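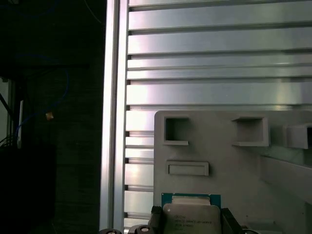
Figure 7.1 A processor held on edge between two gripper fingers, in front of a gray plastic holder with recessed pockets.

Chapter 7
Handling Small Rigid Parts

7.1 A demonstration at Wanberg

Each June the Wanberg plant opens its test hall to suppliers, customers and students from the nearby colleges. The main item on the program in the year described here was a cell that moved computer processors from a transport tray to a holder and from the holder to a test socket. The cell had been built by Ferri, a small integrator, and was run for visitors by Esther Odera, the engineer responsible for its control program. The show began at 10 a.m. and consisted of 100 transfers, made without changing the fingers or adjusting the program.

A processor is an awkward part in spite of its simple shape. It is thin and flat, and its contacts must not be touched. The fingers may press only on the narrow edges of the substrate, the board that carries the metal heat spreader. A force that is too low lets the part rotate about the line between the fingertips. A force that is too high can bend the substrate or chip a corner. The range between these limits was small enough that Odera set it by trial, starting low and raising the force in equal steps until the part no longer turned during a fast stop.

The holder presents a second problem. Its pockets are open at the front, and each has walls that guide the part only after it has entered. Before that point the robot must bring the part to the opening with an error smaller than the clearance – the gap between the part and the pocket wall. When the error is larger, the edge of the part lands on the wall and the insertion stops. The Ferri cell dealt with this case by backing off a short distance, shifting sideways and trying again, up to three times.

Of the 100 transfers, 77 were completed on the first attempt. The remainder needed one or more retries, and no part was dropped. Naomi Barasa, who maintained the cell, pointed out to the visitors that most of the retries fell in the second half of the run. She put this down to slow warming of the arm, which lengthens its links slightly and moves the fingertips away from their calibrated position. A later run of 3,000 transfers, with the position checked against a fixed pin after every 200, showed far fewer retries.

The example contains most of the topics of this chapter. Section 7.2 treats grip force and friction at two contacts. Section 7.3 deals with clearance, chamfers and the conditions under which a part jams. Section 7.4 covers search motions – the sideways shift used at Wanberg is the simplest of them – and Section 7.5 returns to thermal drift and the choice of a recalibration interval.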